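데이터의 양보다 기록을 먼저 따져야 한다

로봇 학습 데이터를 모은다고 하면 대부분 몇 개를 모았느냐부터 묻는다. 나는 이 질문의 순서가 틀렸다고 생각한다. 먼저 물어야 할 것은 그 시연이 무엇을 담고 있는지, 나중에 누가 봐도 알 수 있게 적어 두었느냐이다.

지난 6월 Skendden에서 물건 집기 시연 2,000개를 모았다. 사람이 그리퍼를 조종하고 손목 카메라가 영상을 남기는 방식이었다. 대상은 상자, 비닐봉지, 종이처럼 가게와 사무실에 흔한 것들이었다. 처음 목표도 2,000개였으니 숫자로만 보면 성공한 작업이다. 그런데 학습을 돌려 보니 상자는 잘 집는데 봉지 앞에서는 자꾸 멈췄다.
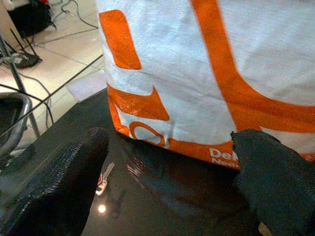
봉지는 어려운 대상이다. 한쪽 손가락이 먼저 닿으면 모양이 바뀌고, 바뀐 모양에 맞춰 다음 동작을 정해야 한다. 숙련된 조작자는 이것을 거의 무의식적으로 한다. 문제는 우리가 남긴 기록에 '봉지 집기, 성공'이라는 한 줄밖에 없었다는 점이다. 어디를 먼저 눌렀는지, 몇 번째 시도에서 잡혔는지, 중간에 손을 뗐는지는 영상을 다시 돌려 봐야만 알 수 있었다.

결국 200개를 골라 처음부터 다시 보았다. 그중 23개는 성공으로 적혀 있었지만 물건을 들었다가 바로 놓친 경우였다. 조작자가 게을러서 생긴 일은 아니다. 시간당 개수로 일을 평가하면 누구든 애매한 것을 성공으로 넘기게 된다. 기준을 그렇게 세운 쪽의 책임이다.

실패한 시연을 버리는 관행도 다시 생각해 볼 때가 됐다. Trerkden 창고 작업에서는 실패도 지우지 않고 이유를 짧게 적어 보관했다. 미끄러짐, 너무 깊이 들어감, 가려서 안 보임 같은 말이면 충분했다. 적는 데 드는 시간은 길지 않았고, 나중에 어떤 상황의 자료가 모자란지 찾을 때 이 메모가 가장 쓸모 있었다.
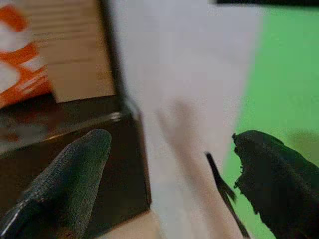

영상의 질에 대해서도 의견이 갈린다. 흔들리거나 초점이 나간 화면은 모두 빼야 한다는 사람이 많다. 나는 반대한다. 손목에 달린 카메라는 움직이면 흐려지고, 물건에 다가가면 시야가 막힌다. 현장에서 로봇이 보게 될 화면도 그렇다. 깨끗한 장면만 골라 가르치면 흐린 장면에서 어떻게 할지는 배우지 못한다. 빼야 할 것은 시간 기록이 어긋났거나 파일이 깨진 자료다.

배경을 정리하는 문제도 비슷하다. 책상을 비우고 한 가지 물건만 놓으면 시연은 빨라진다. 하지만 Palma 매장에 로봇을 들여놓았을 때 그런 책상은 하나도 없었다. 물건은 서로 기대어 있었고 조명은 시간마다 달랐다. 수집 단계에서 조건을 바꿔 가며 찍고, 바꾼 내용을 함께 적는 편이 낫다.

비용을 걱정하는 목소리가 있다는 것은 안다. 기록을 꼼꼼히 하면 하루에 모으는 개수가 준다. Kerkosik 과제를 준비하면서 나는 하루 목표를 100개로 낮추자고 했고, 일정이 늦어진다는 반대를 들었다. 그래도 의견은 그대로다. 무엇이 들었는지 모르는 자료를 쌓아 두면 다시 보는 데 시간이 더 든다. 발주하는 쪽부터 계약서에 개수만 적지 말고 기록 항목과 재검수 비율을 함께 적었으면 한다. 조작자에게도 애매하다고 표시할 수 있는 칸을 하나 주어야 한다.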